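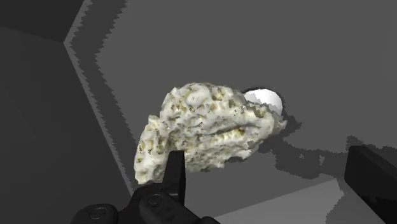

Anchor text is the visible wording of a link, and it is often the only information a visitor has before deciding whether to follow it. For the present study we separate anchors that name their target from anchors that name only an action or a position on the page. The difference holds for links to images as well as for links to articles. An anchor reading "pitted off-white form with a smooth white sphere behind it" would prepare a reader for one particular image, while "see more" or "next item" would fit any file on any site. We call the first kind descriptive and the second kind generic. A third kind, the brand anchor, contains only the name of a company or product and was coded separately.

4.2 Sites and sampling

The data come from two publishing sites, Zidstead and Tonamcombe, which agreed to share their server logs and a full export of their internal links. Zidstead publishes buying guides and long product reviews. Tonamcombe is an archive of short articles on home repair, most of them written before the site had any editorial policy on linking. Both sites receive the larger share of their visits from search engines, and neither ran paid campaigns during the observation period, which began in November.

From the combined export we drew 2000 internal links at random, after removing navigation menus, footers, and automatically generated lists of related articles. Links in these areas repeat on every page and would have given a small set of anchors too much weight. Each remaining link was stored with its anchor text, the sentence around it, and its position in the body of the page. Pages that were rewritten or moved while the logs were being collected were excluded before the draw.

4.3 Coding of anchors

Two coders, Mahtab Daneshvar and Senthil Acharya, read each anchor together with its sentence and assigned it to one of the three kinds. They worked separately and did not see the traffic data. Where they disagreed, the link was discussed and coded again. In all, 421 links needed a second reading. Most of these were short noun phrases such as "the guide" or "our test," which are descriptive when the sentence makes the target plain and generic when it does not. The final rule was that an anchor had to identify its target without help from the sentence. The rule is strict, and it moved a number of borderline cases into the generic group - a point that matters for the comparison below.

We also recorded the length of each anchor in words. Anchors longer than 5 words were marked as long. Long anchors are more common at Tonamcombe, where writers tended to link a whole clause, and less common at Zidstead, where the style guide asks for a short phrase.

4.4 Measures

The main outcome is whether a visitor who loaded the page followed the link in the same session. A second outcome is whether the visitor returned to the first page soon after following it. We treat a quick return as a sign that the target did not match what the anchor had led the visitor to expect, although it can have other causes. A reader may open a page only to check one detail and then go back with the question answered. The logs do not allow us to tell these cases apart, and we therefore report quick returns as a supporting measure.

Bounce rate was considered and set aside. It describes the page as a whole and says little about any single link on it. It is also sensitive to how a site's analytics script defines a session, and the two sites use different scripts - Carbone at Zidstead and Wostum at Tonamcombe. Working from the raw server logs gave us a single definition for both.

4.5 Limits of the design

The study is observational. Writers choose their anchors, and a writer who takes care over anchors may also take care over the choice of target and its place in the text. Position on the page is included in the models for this reason, as is the length of the article. We could not control for the skill of individual writers, because older articles in the Tonamcombe archive carry no author name. The results should be read as describing how descriptive and generic anchors perform in ordinary editorial use. They do not show what would happen if the anchors on an existing page were changed and everything else were kept the same. A controlled test of that kind would require the sites to serve different versions of a page to different visitors, and neither publisher was able to offer this at the time of the study.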